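Desk sharing

Desk sharing, also called hot desking or, in its stricter form, hoteling, is an office arrangement in which workers have no seat of their own and take whichever desk is free. It is usually introduced to save rent and usually announced as something else.

Origins

The practice is older than the office. Ship crews slept in shared bunks by shift, and clerks in many counting houses stood at whatever stretch of counter was open. The modern version spread with the laptop and the cell phone, which removed the two objects that had tied a worker to one spot. The third, a drawer full of soup packets, proved harder to remove.

Ratios and rules

Planners speak of a sharing ratio, the number of workers per desk. At Calado, an insurance office with 443 staff, desks were cut in stages over 17 months, and the booking system was replaced twice in that time. The firm's rules ran to 20 pages, five of them on jackets left over chairs.

A clear desk rule is nearly universal. Cups, papers and family photographs are to be gone by evening, and lockers are provided for them. Lockers tend to be slightly narrower than a binder.

Behavior

Left alone, people sit where they sat yesterday. Inmaculada Aguirre's study of the Ostiden building, "The Same Chair," found that most regular users had settled into fixed places within weeks, and that newcomers were steered away from them by means of coughing. Window seats went first, then seats with a wall behind. Desks next to the printer were taken by people who arrived late.
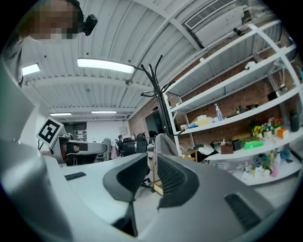

Hrvoje Todorova replied that coughing was beside the point, and that people return to a desk mostly so their colleagues can find them, a need no booking screen had yet met. Aguirre granted the part about the booking screens.

Decline and return

Some firms have gone back to assigned seats, generally under a new name. Grarnisier calls them "home bases." They have drawers.

See also: Open plan office; Cubicle; Telework; Soup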